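Stitton Community Help > Food & Kitchen

Does ketchup need to go in the fridge after opening?

Posted by stalta_renter, 5 replies

We moved to Stitton in May and the kitchen gets up to 72 in the afternoon. My roommate keeps the ketchup in the cupboard and I grew up with it in the door of the fridge. A bottle lasts us a long time. Is the cupboard safe?

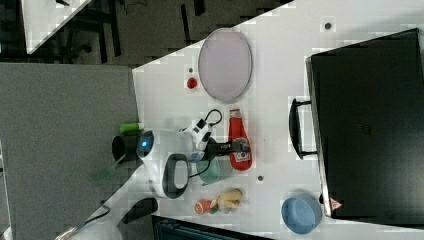
pernadum60
Cupboard is fine, never had a problem. Diners leave it out all day.

Sang Street Cook
Diners go through a bottle fast, so I wouldn't go by them. Ketchup has enough vinegar and sugar to keep for a while at room temperature - it just loses color and flavor sooner.

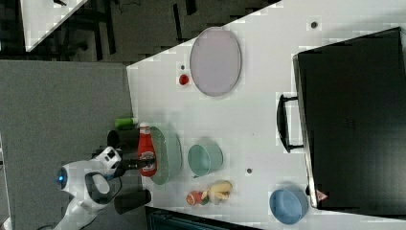

If yours sits for months, put it in the fridge. Wipe the cap now and then too, the dried stuff around the opening is usually the first part to go bad. 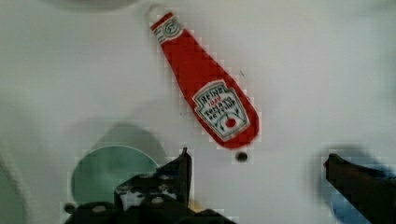
Homemade or low-sugar kinds should always be kept cold. Check the label for those.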